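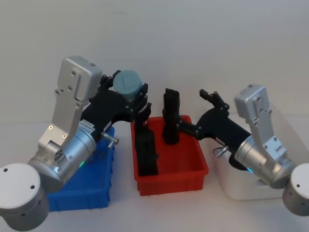 Red plastic bin on a white tabletop.

Cania Pantry Labels – README

A list of 609 home pantry labels, typed up by Tamara Avram and Darius Ursu between March and May. Each row is one label, spelled the way the owner wrote it.

Files
labels.csv – the full list
towns.csv – Tudow and Rurel only, 51 rows

Columns
id, town, text, language, year 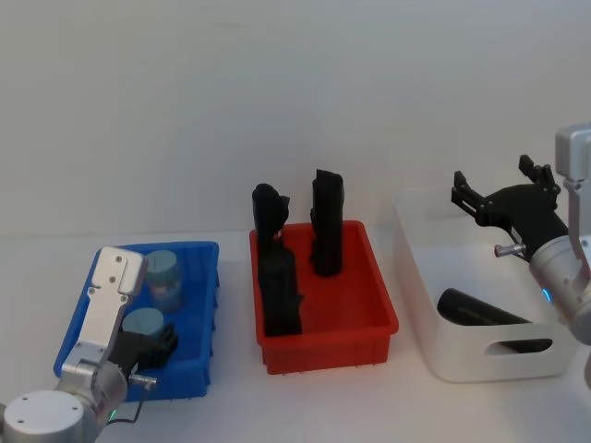

Blue tray, red tray and white storage bin.

Known problems
The year is blank for most of Rurel. Jam and preserves were merged in version 3, so older counts won't match. Diacritics in labels.csv are kept; towns.csv still drops them.

Use
Free for any purpose with credit to the Cania list. Send corrections to Radu Avram with the row id.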